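Folding It Flat: what I learned about T-shirts, cloth and a very small wardrobe
Textiles and Home Studies project report
Nabila Hidayat

My project started because I share a room with my sister and we have one chest of drawers between us (a hand-me-down Menard, two drawers each, one of hers sticks). I wanted to find out which way of folding a T-shirt leaves it smoothest and takes up the least room, and whether the surface you fold on makes any difference. My teacher said that sounded small. It got bigger!

I settled on dark tops and a fan-patterned cloth for the folding surface. Dark fabric on a light, busy print is really easy to see, so you can tell straight away if an edge has gone crooked.

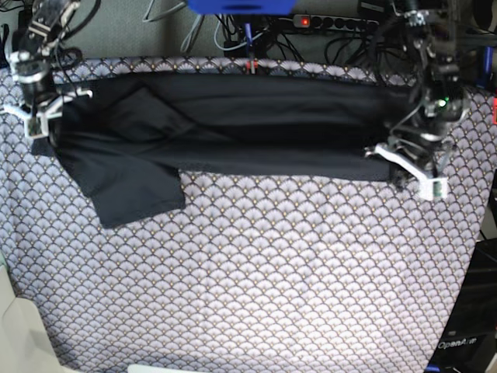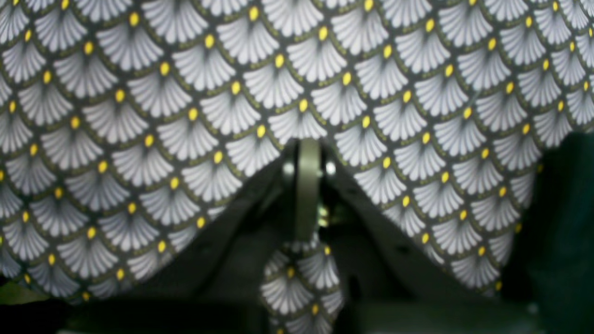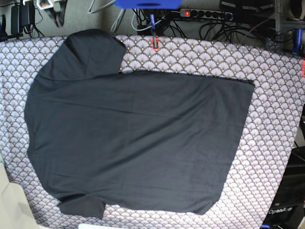 The same fan print all the way through.

Which way should a T-shirt face before you start folding?
Sideways worked best for me, with the neckline to the left and the hem to the right. I could reach both sleeves without leaning over the shirt and dragging it out of place.

I compared three folds. The first was the long fold, where you bring one side over the other so you get a long strip, then fold the strip up from the hem. The second was the shop fold, with both sides tucked behind and the bottom brought up to the collar. The third was rolling, which my aunt swears by for travel. I did each one again and again over a couple of weeks, mostly on Thursday after netball, and I'll admit my early ones were pretty awful.

The long fold was quickest once I stopped fussing, but the sleeves are a pain. If you don't lay them in properly they make a lump in the middle, and then the shirt won't stand up in the drawer. The shop fold looked the neatest by far and left the fewest creases across the chest. Rolling saved space in my netball bag, but in the drawer the rolls came undone every time I pulled one out.

With the shop fold I got 17 tops into my favourite drawer, standing on their edges so I could see the colours. Before that I had them in a pile and only ever wore the top few.

The surface mattered more than I'd guessed. I tried my doona first and it was hopeless, everything sank. Our kitchen bench was too slippery for thin cotton. Cloth over something firm was the winner, as it grips the shirt a little while you smooth it with your palms. Pull the cloth tight before you begin, or its wrinkles end up under your shirt and you'll fold a wonky line without noticing.

If I did it again I'd test jumpers too, and I'd time myself properly. My sister has now asked me to do her drawers, and I've said she can read the report.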